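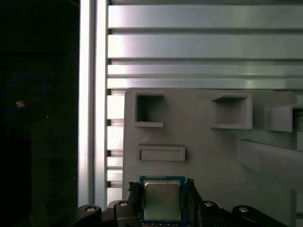 Figure 1. A desktop processor held upright in the gripper.

Getting Everybody There: Sharing Hired Cars in Varela

Introduction

When our group first sat down in September to pick a topic, we spent most of an evening talking about how people in Varela get to weddings, school dances and the airport, and that turned into our project before we had really noticed. Two of us had ridden in the back of a long black town car exactly once, and the rest of us never had, so there was plenty to learn (and we did enjoy the learning!).

Background

Varela has one hire company, Ernisico, which keeps 11 cars at its yard on the edge of town. Most are ordinary sedans with a driver, and the remainder are stretched cars that go out mainly on weekend nights. People coming in from Imutham have to pay for the empty drive out as well as their own trip, and that was the complaint we heard more than any other.

What we did

Ernisico kindly let us read through a season of booking slips, 1134 of them, with the customer names blacked out. We typed them into a spreadsheet by pickup place, hour and number of riders, and then looked for trips that could have been shared without making anyone wait longer than 5 minutes. We named our little matching program Sullen, after the mood we were all in the night it refused to run.

What we found

Airport trips before 7 a.m. were by far the easiest to pair up, especially those starting in Imutham. Wedding and prom bookings hardly paired at all, and we should have guessed as much, as people hiring a limousine for a big night want it to themselves. Return trips were messier than we had hoped, with many slips giving no drop-off time, and we left those out of the matching.

Next steps

We would like to try Sullen on a second season of slips, and to ask riders from Imutham whether they would mind sharing a car with a stranger so early in the morning.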